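Zigzag pattern

A zigzag is a line made of short, straight strokes that turn sharply from one side to the other at a more or less steady angle. In cloth, the pattern is usually called chevron when the points line up in rows. It is used on blankets, towels, rugs and knitwear.
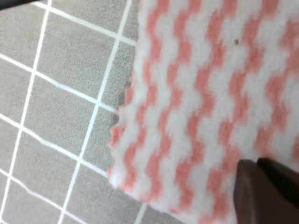 Ekua Agyeman has argued that the two words should be kept apart, with "chevron" used only for stripes whose points match from row to row. Most sellers use both words freely.

Weaving

On a loom, a zigzag is made by reversing the direction of a twill at set points. The Dankwa mill kept a pattern book with 94 such reversals, most of them for scarves and bed covers. Wide stripes were sold mainly for the home – narrow ones went to tailors.

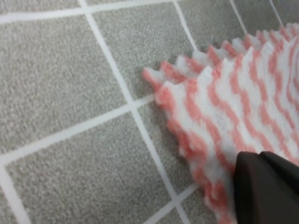

Herringbone is a close relative. In herringbone the twill is broken at each turn, so the points do not quite meet, while in a plain zigzag the line runs on without a gap.

Printing and knitting

Printed zigzags cost less to make and can be put on nearly any fabric. Nikex sold a printed line in 14 color pairs before dropping it. On looped or fluffy cloth the edges of a stripe look softer than they do on smooth cotton.
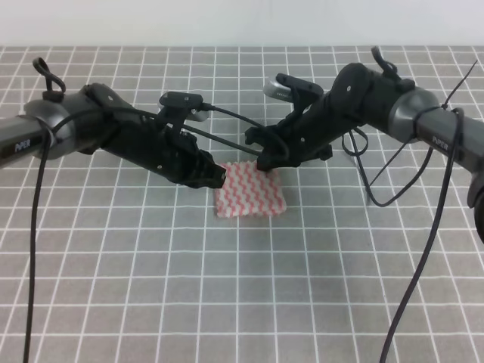 Knitters form the pattern by adding stitches at the peaks and removing them at the valleys. This leaves a wavy lower edge, which some makers keep as a border and others trim off.

Drafting
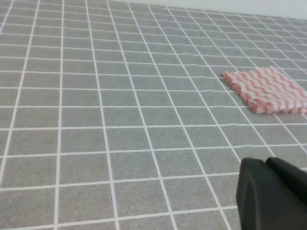
Designs are normally worked out on squared paper before any yarn is cut. Kwame Gbeho taught a method in which each row moves the color over by one square. A grid of thin white lines on gray serves as well as printed paper, provided the squares are regular. The finished draft is then copied onto a card for the loom.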